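Meet the Robot That Tidies Up Blocks
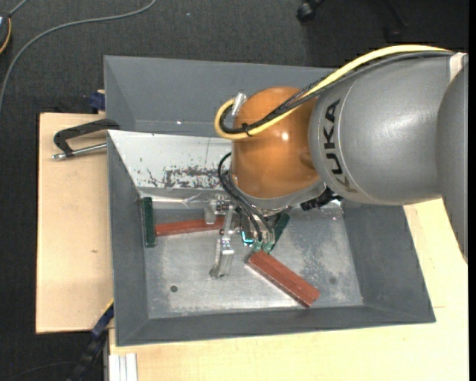
The gripper reaching into the bin. Four blocks in there, two green and two reddish-brown!

By the Gadget Corner writer, Thu 10 April

Have you ever dug around in a toy box for one special piece? You stick your hand in, feel about, and pull it out. Easy for you! For a robot arm it's really hard, and there's a kit on sale that lets schools and science clubs try it. It's called the Hongate Bin Kit, and I got to spend an afternoon with one.

The first thing to know is that you don't get the big arm. That's sold separately (the one in my photo says KUKA on it, which is the name of a robot maker). What comes in the Hongate box is a set of blocks, a thick book of challenges and a computer program that helps the arm plan its moves.

So why is a bin so tricky? Well, look at the walls. They slope! If the arm swings down too far to one side, it bumps into them. And the blocks don't line up neatly like books on a shelf. One might lean on a wall and another might lie slanted, so the robot has to work out which way each block is pointing before it can grab one. Your brain does that in a blink.

See the yellow cable with the tight loop in it? A robot arm bends and twists a lot, so its cables need some slack. Pull your sleeve tight and try to bend your elbow, and you'll feel what I mean.

The book has 14 challenges. The first is just "pick up one block," and I thought, pfft, simple. It took me ages! My favorite is number nine, where you have to choose which block to take first so you don't knock the others over.

What didn't I like? The print in the book is tiny, and the kit costs $300, so this is one to ask your school about (maybe not your birthday list).

One big rule before you start: a grown-up has to be there, and hands stay out of the bin whenever the arm is switched on. Robots are strong and they don't say "excuse me."

I'm giving it four stars. Next time I'm trying the Ramthorpe sorting tray, and I've heard it's noisy!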